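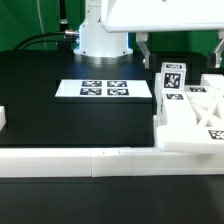
Cable looped to one side and seated in its connector at the base.

Cord and Cable Care for the Home Workshop

Most cord failures start within a few inches of the plug, where the conductors flex against a hard edge. Leave a loose loop at each connection so that weight and movement stay off the terminals.

Bending. Keep the inside radius of any bend at least 10 times the cable diameter for cords that move in use. Fixed runs tolerate less.

Coiling. Follow the natural lay of the cord and alternate over and under turns. Wrapping between hand and elbow puts a twist in every turn — the jacket corkscrews and the strands inside begin to break.

Cleaning. Unplug first. Wipe the jacket with a damp cloth and a drop of dish soap, then dry it. Solvents stiffen soft vinyl.

Threaded connectors. Line up the key before turning the collar. Finger tight is enough; pliers distort the shell.

Storage. Hang coils on a wide peg, never a nail. The Follska peg holds up to 900 grams, enough for a light cord. Heavy cords go on the shelf.

Inspect monthly. Cut power and retire any cord with a cracked jacket, a loose blade or a brown mark near the plug. Tape is not a repair.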